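Home | Projects | Reports | Staff | Contact

Lighting and Floor Glare in an Open-Plan Workroom
Student project report, Building Interiors, second term
Deepika Namboodiri and Tyson Kowalchuk
February 3, 2023

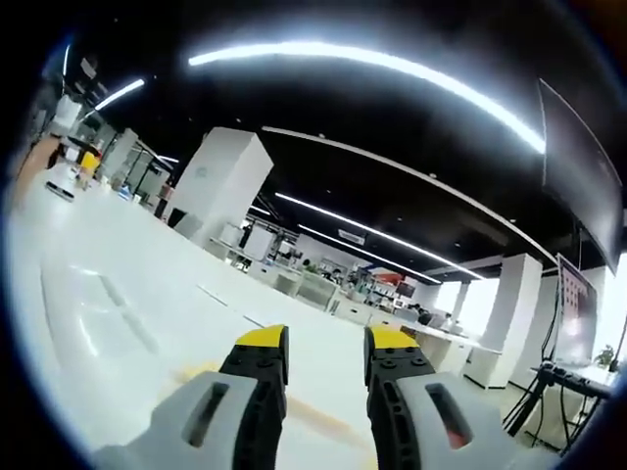
Glare from a floor is harder to plan for than glare from a screen. A screen can be turned, but the floor stays where it is and the people move across it. Our project looked at one large workroom on the Mahama site and asked how the floor finish and the ceiling lights work together. The ceiling is black and the lights are long white strips, so there is strong contrast overhead before the floor is considered at all. The floor is white and glossy, and the strips come back in it as pale streaks. White columns stand out in the open part of the room, and there is a long row of white desks farther in.

Method

We gave a short questionnaire to 15 people who use the room. They marked on a floor plan where they noticed glare and wrote down what they were doing at the time. We then visited the room on 2 afternoons and walked the routes they had marked, once in each direction. Tyson MacDonald lent us a light meter, but the readings changed so much with small movements of the hand that we left them out of the results.

Results

Most of the marks on the plans were along walking routes. People at the desks had fewer complaints, and the ones they had were mainly about screens. Several people wrote that the glare was worse when they were carrying something and looking down past it.

The second complaint was about dirt. A white floor shows everything. There is a faint orange-tan smear or marking on the open part, and a thin gray line, and on a darker floor we think both would be easy to miss. Colleen Gosselin, who read our first draft, asked whether a matte floor would show marks just as much. We did not test this - it would need samples of both finishes under the same lights.

Suggestions

We would try diffusers on the strips over the main walking route first and repeat the questionnaire afterward. Changing the floor finish would cost more and close the room while the work was done. A matte runner along the route is another choice, but its edges could be a trip hazard.

Our marked plans and the blank questionnaire are in the project folder, number 241. Thảo Khương has the key to the cabinet.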